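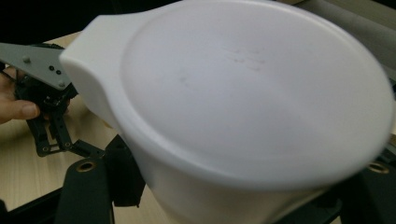 Sunday, by Carola Kasten
2 min read

I had been promising my sister a trip out to Isville for ages, and the open day at the Voseneo workshop finally got us both in the car before 8. We were far too early, of course, and stood by the door with our coffee until Laimutë Laur took pity on us and let us in.

Laimutë runs the teaching side – that is, people show the robots how to handle ordinary kitchen things by doing it themselves first, with a gripper held in the hand. She told us they had around 2,000 of these short recordings so far, and that pots with handles are her favorites. I got ten minutes with one of the grippers and I have to say it's harder than it looks! My wrist wanted to do all the work.

The talk afterward ran long, but the man from Abernathy was very good on motors, and there was plum cake. We drove home by the lake road and argued happily the whole way about which chore we'd hand over first. I still say the ironing.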